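Home Laundry Washers Dryers Baskets Contact
Search products Go

Godura 473 Front-Loading Washer, White
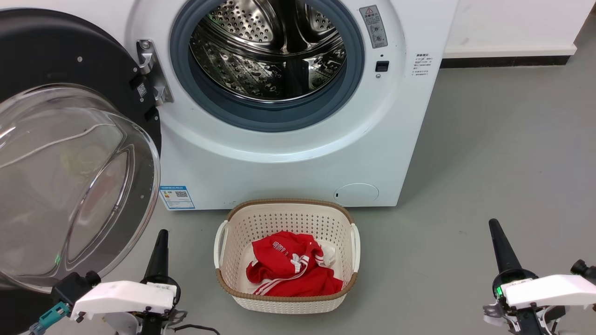
Door open, with perforated steel drum and gray-blue gasket.

Round filter cover at the lower right of the front panel. Wipe the gasket and leave the door ajar between loads. Basket sold separately. Price 399, hoses included. Order by noon for same-day dispatch from Garnavstead.

Related items
Cemska 121 laundry basket
Michiels drain hose
Godura door gasket 3030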